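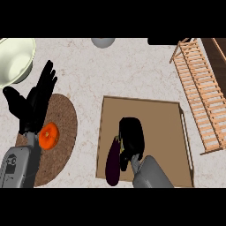 Etched rings on marble counter – polish, hone or leave it?

Posted in Kitchens and Baths, 2026-06-10

We bought a house in Wudlow in April and the kitchen came with off-white marble counters. I have never had marble before. There are now dull rings next to the sink and a bigger dull patch where I cut lemons. I tried dish soap, then a baking soda paste left on overnight under plastic wrap. The paste did nothing except make the patch look a bit chalky until I rinsed it off.

You can't feel the marks much with a finger but you can see them when the light comes in from the side. The finish is shiny, so they stand out.

A local stone company quoted me 1554 to repolish the whole run, including the part behind the stove that is perfectly fine. I have two kids and we cook every day, so I expect the marks to come back. Can I fix this myself? Is resealing enough? The previous owner left half a bottle of Piltolier sealer under the sink with no date on it.

Huệ Vi

stonedust_ray

Those are etches. A stain is something that soaked in, and a paste can pull it out. An etch is where acid has eaten a little of the surface, so there is nothing to pull out. Sealer won't help either. It slows down oil and wine soaking in but does nothing against lemon juice or vinegar.

For small light etches, use a marble polishing powder. Get one made for marble, as granite powders work differently. What I do:

Wash the spot with plain soap and water and dry it.
Put down a teaspoon of powder and enough water to make a thin slurry.
Rub with a damp white cloth or a felt pad, small circles, firm pressure, for a couple of minutes.
Wipe, rinse, dry, and look at it from the side.
Repeat if it is better but not gone. If three rounds change nothing, stop.

Try it first somewhere hidden, like the strip behind the faucet. If you can catch a fingernail on the etch it is too deep for powder and needs diamond pads. I would go up to 3000 grit on a polished top and then finish with powder. That part is easy to get wrong – you can leave a dip that shows worse than the ring did. I'd pay someone for that.

Ask the company for a price on just the sink section. Mine charged by the visit plus the area, and doing 14 square feet was a lot less than the full kitchen.

Throw out the old sealer. You don't know how long it has been open.

marnie k

just live with it. ours is 17 years old and covered in marks, after a while they all blend together and you stop seeing them. get a big cutting board for the lemons

Watik

Agree with most of what Ray said. One other option is having it honed, meaning they take the shine down to a matte finish. It will still etch, but the marks are much harder to see because the whole surface is already dull. We had ours done after the second repolish and I wish we had done it first. Downsides: it can look a little lighter, it seems to pick up oil faster, and you do need to keep up with sealing.

To check if it needs sealing, put a spoonful of water on the counter and leave it for fifteen minutes. If the stone is darker under it when you wipe, seal it.

Also look at what you clean with. A lot of bathroom and kitchen sprays have citric acid or vinegar in them, and the overspray could be making some of your marks by the sink. We use a drop of dish soap in warm water and dry it with a towel.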